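Filed under: Datasets / Consumer / Returns

# Josteck returns log, data card

One row per parcel sent back to the Iswood depot by Tradetent customers. 1,000 rows, 52 weeks, CSV.

## What it claims

The log is meant to show why people return small electricals. I doubt it does. The `reason` column comes from a drop-down whose first option is "changed my mind", and 500 rows say exactly that. Draw your own conclusions before you draw a chart.

## Fields

- `week`: 1 to 52
- `item`: free text, spelling as typed
- `reason`: see above
- `resaleable`: yes/no, decided by whoever was on shift

## Known problems

October was keyed in twice and then thinned out by hand. Version 2 is supposed to fix this. I haven't seen a list of what was removed.

"Box opened" and "box damaged" are used as if they meant the same thing.
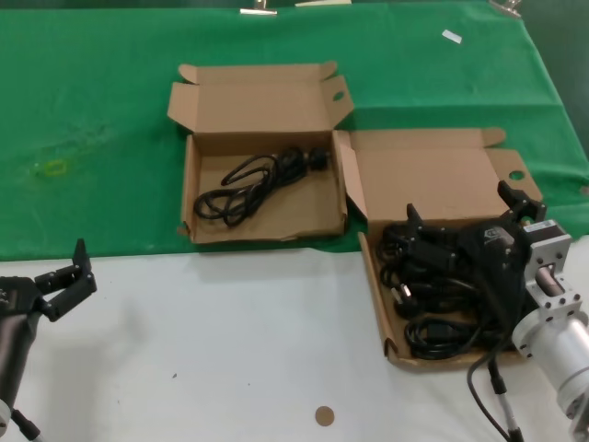 *Open cardboard box with a coiled black power cable, on green cloth.*

## Licence

Free to reuse. Please don't cite it as evidence of anything national.

Comments

**Babar Tarar:** Is `resaleable` blank for cables on purpose?

**Shoaib Shaikh:** Same in my copy. I dropped the column.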